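Call for participants: does writing by hand help you remember?

You have probably read that notes made by hand stick better than notes that are typed. We have read it too, many times, and we are not convinced. Most of the studies we looked at used students, short talks and a test the same afternoon. The Skimthorpe Handwriting Trial wants people who have jobs, bad habits and shopping lists.
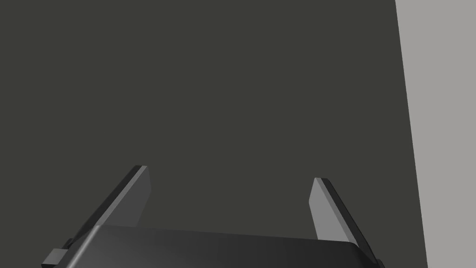 Dark grey surface, paler grey to the right.

We need 80 adults living in or near Skimthorpe. You will listen to two recorded talks, take notes on one by hand and the other on a keyboard, and come back in February to see what is left. The longer talk runs to 2,785 words and is fairly dull. We picked it for that. 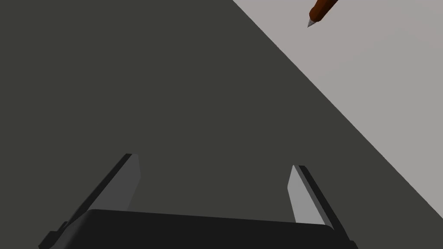

Neat writing is not required. Nor is a belief in the result, and if you already sell a course on journalling, please don't apply. You must be over 18 and able to manage both visits. We can't pay people who only make the first one - sorry, but half the data is no use to us.

We make no promise that your memory will improve. It probably won't.

Payment is by Tenell gift card after the second visit. To apply, write to Kristine Bautista or Teguh Mangundap, Room 814, Grandatmont House, Skimthorpe, saying which visit times suit you.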